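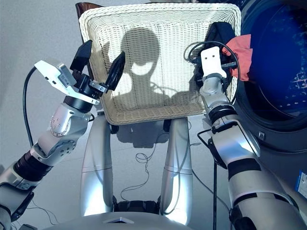
White wicker and bright light, September.

I held out until the second week of September, which for me is heroic. Then Prinano put its maple chai back on the board and I was in line by 8 with my sleeves pulled over my hands, sweating a little, totally happy. It's sweeter than last year – maybe too sweet? – but I finished it before I got to the car (and thought about a second).

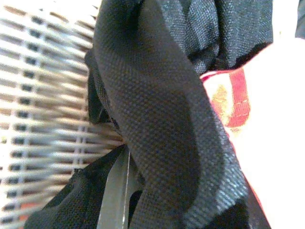
Chidubem Nwosu wrote in to tell me I'm wasting my money, and that the plain cider at Lahlou beats anything with syrup in it. Fine! I'm going tomorrow.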